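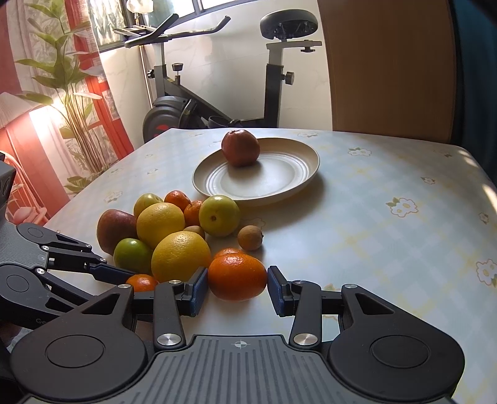
カテゴリ：くらしの便り ／ タグ：果物・食卓・冬の保存

年末の果物を鉢に盛る

Cleris通信 2024/12/24号　文：マリ・アーカート（Mhairi Urquhart）

十月に果物の保存について短い記事を載せたところ、読者から続きの質問をいくつかいただきました。多かったのは、買ってきた果物を食卓に出しておきたいが、どう盛れば崩れないか、何日くらい置けるか、というものです。年末は柑橘が増える時期でもあるので、今号は鉢に盛るときの手順をまとめます。

果物はBuvbridgeの直売所Zuvowで買いました。ばら売りの棚から選んで、合計1,372円です。同じくらいの量を袋入りでそろえると1,000円近くで済みますが、袋入りは大きさがそろっていて、鉢に盛ると隙間の埋めようがありません。大きいもの、中くらいのもの、小さいものが混ざっているほうが盛りやすく、色も散ります。家で食べるだけなら袋入りで十分です。

いったん全部出す

買い物袋から直接鉢に移さず、まずテーブルの上に全部出します。うちでは水色と白の格子に花模様の入ったテーブルクロスを敷いているので、その上に並べました。硬い天板に直接置くと、みかんのような丸いものは思ったより遠くまで転がります。布が一枚あれば、だいたい置いた場所にとどまります。

出したら一つずつ手に取って見ます。見るところは、へたのまわり、底、隣とくっついていた面です。柑橘は底のほうから傷むことが多く、上から見ただけではわかりません。指で軽く押して、そこだけ沈むようなら別にします。りんごは打ち傷の場所を確かめます。茶色くなっていても皮が破れていなければその日のうちに食べられますから、捨てずに台所へ回します。

皮がべたついているときは、ぬらして固く絞った布で拭き、乾いた布でもう一度拭きます。りんごの表面がつやつやしたりべたついたりするのは、熟す途中で自然に出てくる成分によることもあり、その場合は気にしなくてかまいません。

別皿を一枚用意する

浅い皿を一枚、そばに置いておくと作業が楽になります。先に食べる分、傷のある分、鉢に入れるか迷う分をここに移します。鉢がいっぱいになってから余りの行き先を考えると、結局上に積んでしまい、翌朝には床に落ちています。わたしは去年これを二度やりました。

追熟中の果物も別皿に置きます。マンゴー、キウイ、洋なしなど、買った時点でまだ硬いものは、りんごの近くに置くと熟すのが早まります。早く食べたいなら隣に並べ、ゆっくり食べたいなら離します。同じ鉢に入れるなら、毎日触って確かめるつもりでいてください。マンゴーはとくに、食べごろを過ぎてからが早いです。

鉢の選び方

今回使ったのは白い楕円の鉢です。果物の色が多いときは、器は無地が無難です。楕円のよいところは、長いほうの辺を手前に向けると前に並べる列が作りやすいことです。丸い鉢では、前も後ろも同じ高さになりがちです。

深さは、大きめの柑橘が半分ほど隠れるくらいがちょうどよいと思います。深すぎる鉢は下の果物に空気が回らず、傷んでいても気づきません。浅すぎると山になりません。サラダ用の鉢でも、オーブン皿でも使えます。金属の器は、柑橘の切り口や破れた皮が触れると跡が残ることがあるので、わたしは使っていません。

鉢の底には何も敷かなくてもかまいませんが、つるつるした器なら紙ナプキンを二つ折りにして入れると、最初の一段が動きません。水気も吸います。紙が湿っていたら取り替えてください。

盛る順番

一、底に重くて丈夫なものを置きます。大きなオレンジやグレープフルーツの類です。へたは横に向けます。上に向けると、その上に載せたものに当たります。

二、りんごは中段です。柄が長く残っているものは、上に何も載らない場所を選びます。柄は見た目にはよいのですが、隣の果物の皮に穴をあけます。赤いものを真ん中に寄せるか、左右に分けるかは好みです。わたしは寄せます。

三、手前に黄色いものと橙色のものを並べます。レモンは細長いので、丸いものの間に横向きに入れると両側の支えになります。

四、キウイなどの小さい果物は、大きいものの間にできた隙間に入れます。押し込まず、落ち着くところを探してください。入らなければ別皿に戻します。

五、みかんは最後です。皮が柔らかく、いちばん先に食べられてしまうので、下に入れると山ごと崩すことになります。手前の縁に一つ置いておけば、子どもの手も届きます。

六、てっぺんには軽めの柑橘を載せます。少し揺すってみて、動くようなら下ろします。

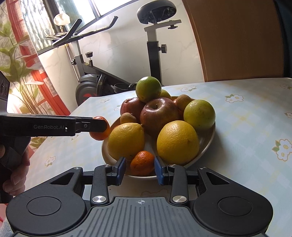
果物は鉢に盛る前に水で洗っておいたほうがよいでしょうか。

盛る前は乾いた布で拭くだけにして、水洗いは食べる直前にしてください。洗ったあとに水気が残ると、果物どうしが触れているところからかびやすくなります。先に洗いたい場合は、一つずつ拭き、へたのくぼみまで乾いてから盛ります。

置き場所と日もち

暖房の風が当たる場所は避けます。日光も、冬の弱い日差しだからと油断しがちですが、午後に日の当たるテーブルの端では、柑橘の皮が数日でしなびます。うちのテーブルは窓側に光が入るので、鉢は真ん中に置いています。

室温が低めの部屋なら、柑橘とりんごは5日ほど鉢に出しておけます。それより長く置く分は、最初から冷暗所か冷蔵庫に分けておき、減ったら足します。足すときに古いものを上に出すのを忘れないでください。上から継ぎ足していくと、底の一つがいつまでも底に残ります。

確認は2日に一度で足ります。全部取り出す必要はなく、いちばん下の一つか二つを見て、においをかぎます。甘い酒のようなにおいがしたら、どれかが傷んでいます。かびた柑橘があったときは、それに触れていたものも洗って拭き、その日のうちに食べるか、ジャムに回します。鉢は洗剤で洗って乾かします。

余った分の使いみち

傷のあるりんごは、皮と芯を除いて薄切りにし、少しの水と一緒に弱火で煮ます。砂糖は、りんごが甘ければ入れません。冷めてからヨーグルトにかけます。レモンが残っていれば、火を止める前に汁を少し加えると色がくすみにくくなります。

皮のしなびたオレンジは、中身はまだ食べられることが多いです。横半分に切って搾ってしまうのが早いでしょう。皮が厚くて搾りにくいときは、先にテーブルの上で転がして、手のひらで軽く押しておきます。みかんは房に分けて冷凍しておくと、暖房の効いた部屋で食べるのにちょうどよいです。

皮を使う料理にするなら、買うときに表示を見て、防かび剤を使っていないものを選んでください。ばら売りの棚では札が離れたところに付いていることがあるので、わからなければ店の人に聞きます。

直売所について

Zuvowの年内の営業は今週までです。ばら売りの棚は入って左の奥、袋入りはレジの手前にあります。紙袋は有料なので、かごか布袋をお持ちください。りんごは橋のたもとのパン屋Simonでも少し扱っていて、こちらは小ぶりのものが中心です。

次号では干し果物の戻し方を取り上げます。鉢の盛り方についての質問や、うちではこうしているという話があれば、Cleris通信の編集部までお送りください。いただいたものは、次号かその次の号で紹介します。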